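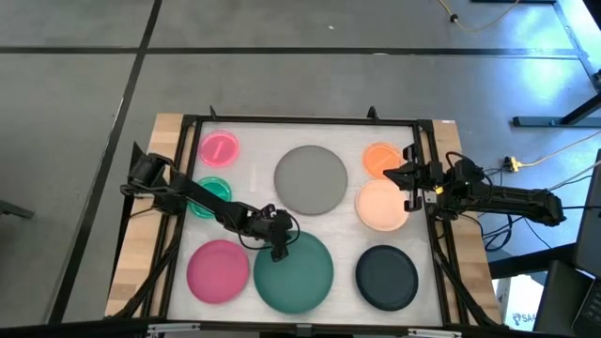

Plates and Small Dishes: Frequently Asked Questions

Nornance Tableware Support

Which pieces can be stacked together?
Stack plates of the same diameter only. Small dishes go in a separate stack. A large plate on top of a smaller one puts the load on the inner ring and can mark the glaze.

How high can a stack be?
Large and medium plates: up to 9 per stack. Small translucent dishes: up to 5. Above that, the bottom dish is difficult to lift without tilting the rest.

Are the small translucent dishes microwave safe?
No. They are intended for sauces, salt, seeds and similar cold portions. Maximum food temperature is printed on the carton label.

Are the matte plates dishwasher safe?
Yes, upper or lower rack. Leave one empty slot between large plates. Do not use powder detergent on the dark colors; undissolved grains leave pale specks.

There are gray lines on my plate. Is it scratched?
Usually not. Stainless steel cutlery deposits metal on a matte surface. Apply a non-abrasive cream cleaner with a damp cloth, wait two minutes, rinse. If a fingernail catches in the line, the glaze is damaged and the plate should be taken out of use.

Can colors be mixed within one order?
Yes. Large plates, medium plates and small dishes are sold singly in the Hanine range. The Kadlec range is sold in sets of one color.

Will a replacement match the plate I already have?
Color varies slightly between firings. Quote the batch number stamped under the foot (for example, 3246) and we will check for remaining stock from that batch. Batches before 458 are no longer held.

How should the dishes be set out for a shared meal?
Place the largest plates along the center line and the medium plates toward the ends. Small dishes go at the corners, within reach of the nearest seat. Leave a hand's width between rims.

What do I do if a piece arrives chipped?
Keep the carton and write to Lenka Bednárik in returns with the order number and the batch number. Claims received by noon on Thursday are included in that week's dispatch from Ultham.

Who do I contact about restaurant quantities?
Brijesh Vashisht, trade orders. Lead times are longer in July, when the kiln is serviced.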